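Drulden Strength Lab
Research Equipment Testing Days Publications Contact
Drulden > Research > Take Part > Sled Push Surface Study

Call for participants: sled push resistance on turf, rubber and concrete

Drulden Strength Lab is looking for 20 trained adults for a study of how floor surface changes the effort needed to push a loaded sled. Testing takes place at our Greltville site and begins in September. Applications are open until all places are filled.

Background

Sled loads are usually reported as the weight on the sled, with or without the weight of the sled itself. This makes results from different gyms hard to compare. The force needed to start a sled moving and the force needed to keep it moving both depend on the surface, the runners and the state of wear of each. A load that one athlete can push for a full lane on old turf may not move at all for the same athlete on new rubber.

In an earlier bench phase we pulled an unmanned sled across three surfaces with a winch and a load cell. That phase produced 793 usable pulls. It gave us friction values for each surface but told us nothing about how people adjust their lean, step length and hand height when the resistance changes. The present study adds the athlete.

Svetozár Brabec is responsible for the study design. Tatiana Tichý runs the sessions and is the person you will deal with on testing days.

What you will do

You will attend four sessions of up to 90 minutes each, with at least two full days between sessions. The first is a familiarization session. You will be weighed and measured, push the sled on all three surfaces at light loads, and work up to the heaviest load you can move over ten meters on turf. That load is used to set your working loads for the remaining sessions.

Sessions two to four each use one surface, in an order drawn by lot. In each you will complete six pushes at set percentages of your turf maximum, with full rest between pushes. Handles are fixed at two heights, and you will use both. Force is measured at the handles and speed is measured by timing gates. After each push you will give an effort rating on a ten-point scale.
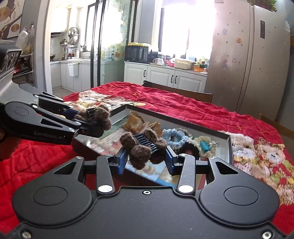 Rest periods are timed by the lab and are the same for everyone. Music is allowed between pushes but not during them. You will not be told the load on the sled until your last session is complete, and we ask that you do not discuss loads with other participants while the study is running.

Who can apply

You must be 18 or over and have at least two years of regular strength training. You must have pushed or pulled a loaded sled in training at least once a month over the past six months. Competition experience in strongman, football, bobsled or a similar sport is useful but not required. We are short of women and of lifters over 45, and applications from both groups will be reviewed first.

You cannot take part if you have had surgery on the foot, ankle, knee, hip or back in the past 12 months, if you have a current injury that limits sprinting or squatting, or if a doctor has told you to avoid maximal effort. People who are pregnant are also excluded. If you take medication for blood pressure, mention it on the form and we will call you before making a decision.

Footwear and equipment

Bring flat-soled or general training shoes and wear the same pair to every session. Cleats and spikes are not permitted on any surface. Weight belts are allowed if used for every push – tell us at familiarization which option you choose. Gloves and chalk are not allowed, as both affect the handle sensors. The sled is a Bovwood two-post model with steel runners, and the runners are inspected before each session.

Payment and results

Participants receive $63 per completed session, paid at the end of the session. Parking is free. If you withdraw, you keep payment for the sessions you have finished and need not give a reason.

Each participant receives a sheet with their own force and speed figures for every push. Group results will be posted on the Publications page. Data are stored under a number, and the list linking names to numbers is kept separately by Maya Haddad, who has no part in the analysis.

How to apply

Send an email to the study desk through the Contact page with "Study 2126" in the subject line. Include your age, height, body weight, training history, recent sled work and any injuries in the past two years. State whether you can attend mornings, evenings or both. Morning sessions start at 7:30 a.m. and the last evening session starts at 6:15 p.m.

You will receive a consent form and a health questionnaire by return. Please read both before your first visit and bring them unsigned. Questions about the health criteria should be marked for Kristýna Procházka.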